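# Week 4 handout: File permissions, shared folders and what the operating system remembers

Read this before Thursday. The lab starts at the usual time and the exercises at the end assume you have your own login working on the Brerkik server. If yours is still locked, write to Elmarie Jacobs and include your student number.

## 1. Owners, groups and everyone else

Every file on a Unix-type system has one owner and one group. The permissions are stored as three sets of three: read, write and execute, for the owner, the group and all other users. When you type `ls -l` you see them as a string such as `rw-r-----`. In that case the owner can read and change the file, members of the group can read it, and other users get nothing.

The same settings are often written as numbers. Read is 4, write is 2, execute is 1, and you add them up for each set. The string above is 640. A script that only its owner may edit and run, but which the group can read and run, is 750.

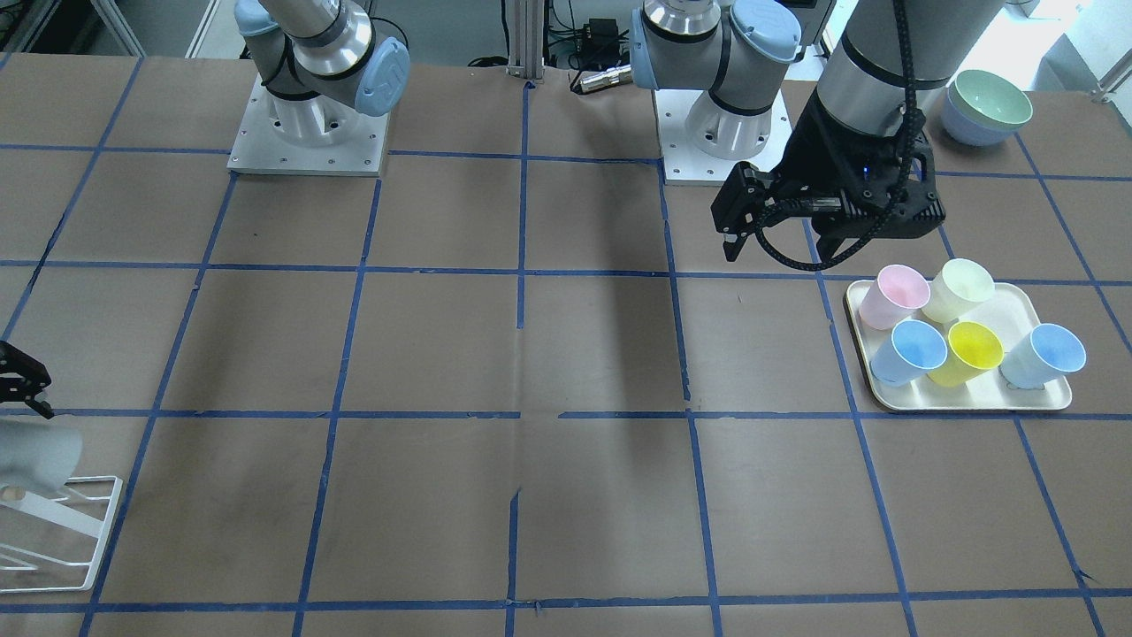

Directories use the same letters with slightly different meanings. Read lets you list the names in a directory. Write, together with execute, lets you create, rename and delete entries in it. Execute on its own lets you pass through to something further down if you already know its name. Students often lose marks on this last one: a file set to 644 still can't be opened by other users if the directory above it blocks them.

## 2. Default permissions

New files don't start with every permission switched on. The system takes a base value (666 for files, 777 for directories) and removes whatever is set in the `umask`. With a umask of 022 a new file comes out as 644 and a new directory as 755. On the Brerkik server the umask is 027, so other users get no access unless you grant it.

Note that changing the umask has no effect on files you already have. Use `chmod` for those.

## 3. Shared folders

The course share is called Clandach and is mounted under `/srv`. Each project group has a folder in it with the setgid bit on, so new files take the group of the folder - you don't need to run `chgrp` every time. The quota is 40 GB per group and the limit is checked overnight.

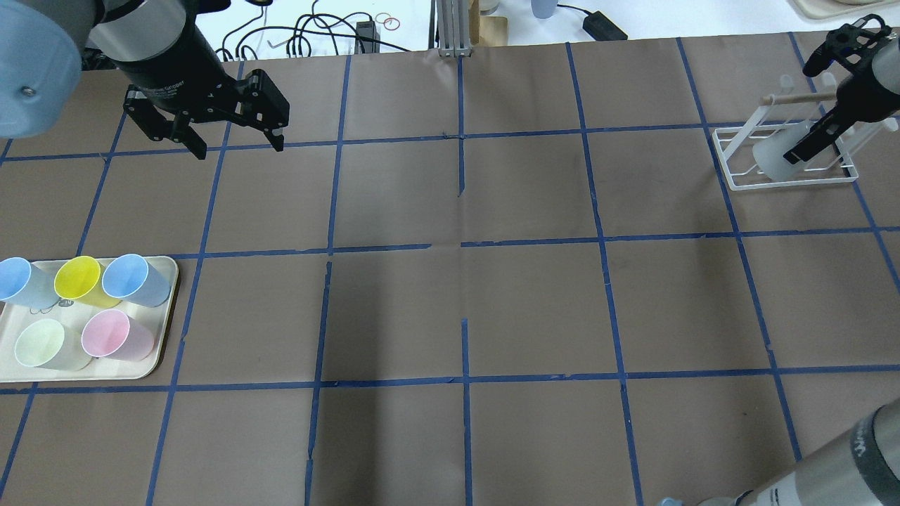 Access control lists are the next step up, and you need them when one owner and one group are not enough. Think of a table with users down the side and files across the top, where each cell holds the rights of one user on one file. It looks like the brown paper marked off into cells with dark blue tape, and as on the paper, most of a real table would have nothing in it. With 780 users and 1,000 files you would be storing a great many blanks, so the system keeps a short list with each file instead. Use `getfacl` to read the list and `setfacl` to change it.

## 4. Exercises

1. Write the numeric form of `rwxr-x--x`.
2. Create a directory where your group can open a file by name but can't list the contents. Save the commands you used.
3. Give the user `pana` read access to one file with `setfacl`, then check the result. What has changed in the output of `ls -l`?
4. A file is set to 664 and belongs to the group Zirnmont. Cristian Chávez is in that group but gets "Permission denied" when he opens it. Give two possible causes.

Exercises 2 and 3 are marked, for 22 points in total. Hand in a plain text file, not a screenshot.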